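The Year Bruretow Learned to Budget for a Robot

The arm was the easy part. When the small kitchenware maker Bruretow set out to automate its packing bench in March, the quote from its supplier, Eduvton, looked like the whole story. Then came the gripper, the fingertips, the mounting plate, the training and the spare cables, and the spreadsheet grew a second page.

What I love about this shop is how it handled that second page! Before anyone signed anything, the team gave itself 30 working days to plan. They tried grasps in simulation first, one handle-shaped part after another, and only then made a list of fingers to buy. Trying a grip on screen cost them an afternoon. Custom fingertips from Vaughan cost $548 a set, and the first plan had called for several sets.

The rest of the budget is just as sensible. Bruretow put 70 percent of its money into the first cell and held back the remainder for changes, a split borrowed from Tremis, a sister shop across the parking lot that had spent everything up front and then waited months for a better gripper. A separate line of $600 covers wear parts for the year (screws, pads, a spare finger or two), and it gets looked at every month over coffee.

The second cell is already penciled in, and the simulation work for it has begun.
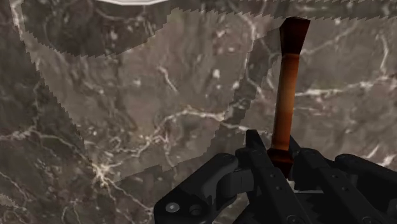

Should a small shop buy the gripper at the same time as the arm?

Get prices for both together, but hold the gripper order until you have tested your own parts, in simulation or with a loaner.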